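Skararon Community Workshop
Learning Pages for Young Builders, Ages 8 to 12

How a Robot Arm Learns to Pick Things Up

Picking up a toy is easy for most people. You look at it, reach out, close your fingers and lift. A robot arm must do the same four jobs, and a person has to prepare it for every one of them. This page explains how members of the Skararon Community Workshop build and test a picking station. Young members may watch the tests on Thursday afternoons with an adult.

What is a picking station?

A picking station is a place where a robot arm takes objects out of a container and moves them somewhere else. Large warehouses use many of them. A station in a shared workshop is smaller, but it has the same main parts: an arm, a gripper, a bin, a sturdy table and a computer that plans each move.

The arm is made of stiff sections called links. The places where the links turn are called joints. Your own arm has joints at the shoulder, elbow and wrist. Motors turn the joints of the robot, and sensors report how far each one has turned. 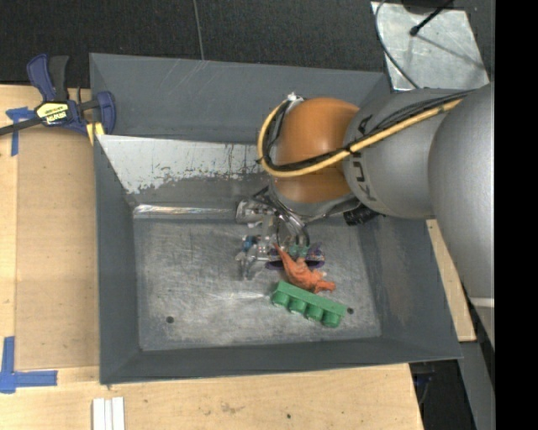 Objects in a bin are harder to pick up than objects in a neat row. They can lean on one another, and one may hide part of the next. The computer must decide which object to try first and where the gripper should close. An orange dinosaur lying across a purple object gives it a puzzle of this kind: the fingertips need to hold one without catching the other. Clear things are harder still, as a camera may confuse them with the gray metal floor underneath. Builders choose a mixture of shapes and colors so that the computer gets practice with both easy and difficult picks.

Why does the bin have to stay still?

The computer stores the position of the bin as a set of numbers. If the bin slides, the numbers no longer match, and the gripper may close in the wrong place or strike a wall. A bar clamp is a simple tool for holding work at the edge of a table. Builders can also put colored tape on a tabletop to mark where a part belongs, so that it can be returned to the same spot after cleaning.

How is a station tested?

At Skararon, a test round has 20 tries. The builders write down the result of each try in a notebook. A pick counts as a success when the gripper lifts one object and holds it for 3 seconds. If fewer than 10 picks succeed, the team looks for the cause before starting another round. A new station completes 300 tries before it is shown to visitors.

"A missed pick is useful to us," says Raelene Tapsell, who leads the workshop's robot group. "We look at where the fingers were, and then we change one setting and try again."

Rules for visitors

Stay behind the yellow line on the floor while the arm has power.
Never reach into the bin, even if the arm has stopped. It may be waiting for its next instruction.
Tie back long hair and leave loose scarves at the coat rack.
Ask an adult member to show you the emergency stop button.

Words to know

Gripper: the part at the end of a robot arm that holds objects.
Joint: a place where two links meet and can turn.
Link: a stiff section of a robot arm.
Sensor: a device that measures something, such as distance or force.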